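# Cleaning a white molded sink top without ruining it

Most advice about white molded tops comes from people selling something to put on them. I've had one for years, first in the rental in Didasville and now here, and I no longer believe much of it.

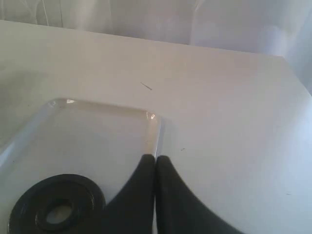
The claim I hear most is that a matte white surface needs its own special cleaner. I doubt it. Dish soap and warm water take off nearly everything a washroom or laundry room produces. If a mark survives two passes with a soft cloth, leave a wet, soapy rag on it for 5 minutes and try again. I'd want to see a stain get through that before I spent money.

## Scuffs

Check whether you have a scuff or a scratch. Drag a fingernail across it. If the nail doesn't catch, the mark may be something rubbed onto the surface, and baking soda mixed with a little water will often shift it. Use the flat of your fingers and go lightly. If the nail catches, cleaning won't help, and the repair kits I've tried left a patch more noticeable than the scratch.

Melamine sponges do work. They are also a very fine abrasive, a fact the package tends to mention in small print. On a matte area you may get away with it. Inside a glossy basin you'll slowly wear a dull spot, and then you'll be reading articles on how to bring back shine. I keep them away from the bowl altogether.

## Hair, lint and specks

White shows every hair. Wiping with a wet cloth mostly moves it to another spot, where it dries down flat and looks like a crack. Go over the top dry first. A microfiber cloth is fine, and so is a square of old T-shirt. Then wash.

Dark specks that won't wipe off could be anything from dried paint to a chip. Try a plastic card held nearly flat. Don't use a razor blade, whatever the video says. Glass can take a blade and molded plastic can't.

## The basin

Rounded corners are supposed to be easier to clean. They are, a little, but soap film still collects there and you can't see it straight on. Switch off the ceiling light and hold a flashlight low to one side. The film shows up as a gray haze. Rinse it with plain water and dry it with a towel. Skip the vinegar unless you have hard water, and test it somewhere hidden even then.

Bleach comes up in every comment section. Check the maker's care sheet before you use any, and never mix it with vinegar or anything else. I used it on the Didasville top every July for yellowing and can't say it changed a thing.

## A curtain behind the top

A thin pale curtain looks good near a white surface and is a nuisance if it hangs low enough to touch. The hem picks up splashes, then puts lint back on whatever you just wiped. Hem it shorter or clip it back while you clean. Wash it cold, skip the fabric softener, and hang it up damp so most of the creases drop out. I was told a sheer needs dry cleaning. Read the label, because mine didn't.

## Products I tried

- Nevard cream cleaner: fine on the flat parts. I couldn't tell it from baking soda.
- Balaskas polish: shiny for a day, then it showed every fingerprint. It also made the top slippery enough that a soap bottle slid off.
- Muluvum wipes: handy and expensive. They left streaks I had to rinse away with water.

I still buy the Nevard when it's on sale. The half bottle of Balaskas is under the sink if anyone wants it.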